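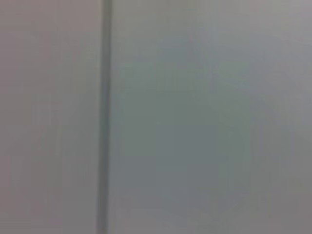 제목: Re: Vusider 그리퍼 키트 평가판 문의
보낸 사람: Miroslava Harasym
날짜: 2025년 10월

안녕하세요. 답이 늦었습니다. 질문하신 내용을 인용하고 그 아래에 적습니다.

> Sirkden에서 파는 Vusider 키트를 검토 중입니다. 손목 카메라와 헤드 카메라가
> 같이 들어 있는 구성이고, 견적은 부가세 별도로 3322유로를 받았습니다.
> 저희는 과일이나 작은 물건을 바구니에 옮겨 담는 작업을 시켜 볼 생각입니다.
> 1) 손목 카메라가 가까운 거리에서도 쓸 만한지
> 2) 작업대를 따로 사야 하는지
> 3) 기술 지원이 어느 정도인지
> 써 보신 분이 계시면 의견 부탁드립니다.

저희 연구실은 3월에 같은 키트를 구입했고, 지금은 복숭아 모형과 직사각형 바구니로 옮겨 담기 작업을 돌리고 있습니다.

1) 손목 카메라는 초점이 고정되어 있습니다. 물체에 접근하는 동안은 문제가 없지만 벽이나 상판에 바짝 붙으면 화면이 거의 회색 면으로만 나옵니다. 저희는 그런 구간을 학습 데이터에서 빼고 있습니다. 설정 파일에서 노출을 수동으로 바꾸면 밝기가 흔들리는 현상은 줄어듭니다. 초점은 설정으로 바꿀 수 없습니다.

2) 작업대는 따로 사지 않으셔도 됩니다. 저희는 원래 있던 흰 탁자를 그대로 쓰고 뒤쪽만 밝은 회색 패널로 막았습니다. 배경이 단순하면 헤드 카메라 쪽 물체 인식이 훨씬 편합니다.
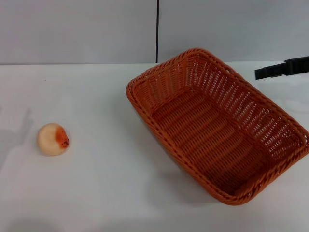 바구니는 테두리가 두꺼운 것을 쓰신다면 놓는 높이를 넉넉하게 잡으십시오. 기본 예제의 값은 낮은 상자 기준이라 저희는 처음에 손가락이 테두리에 자주 걸렸습니다. 바구니를 비스듬히 놓는 경우도 시험해 보시기 바랍니다. 예제는 상자가 탁자와 나란하다고 가정하고 있어서 각도를 따로 넣어 줘야 합니다. 저희가 지난달에 400회를 돌렸을 때 실패한 것은 대부분 이 각도 문제였습니다.

3) 지원은 Sirkden이 직접 하지 않고 Mestley가 맡습니다. 메일 답장은 보통 2일 안에 옵니다. 다만 부품 교환은 오래 걸립니다. 손가락 패드를 주문했을 때 6주를 기다렸습니다. 처음 주문하실 때 여분을 같이 넣으시는 편이 낫습니다.
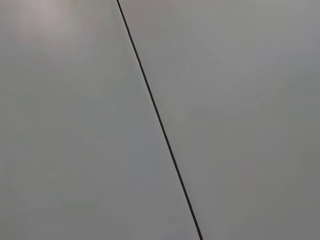

카메라 보정은 설명서 순서대로 하시되 손목 쪽을 먼저 끝내고 헤드 쪽으로 넘어가십시오. 반대로 하면 저장된 값이 덮어써집니다. 이 문제는 Mestley에 알렸고 다음 펌웨어에서 고친다는 답을 받았습니다.

가격은 저희가 낼 때와 차이가 거의 없습니다. Zakharchenko 쪽 키트도 비교해 봤는데 손목 카메라가 별매라서 합치면 더 비쌌습니다. 옮겨 담기 정도의 작업이면 Vusider로 충분하다고 봅니다. 나사 조립처럼 정밀한 작업은 해 보지 않아서 말씀드릴 수 없습니다.

수정한 설정 파일이 필요하시면 목록 말고 제 개인 메일로 연락 주십시오.

Miroslava Harasym 드림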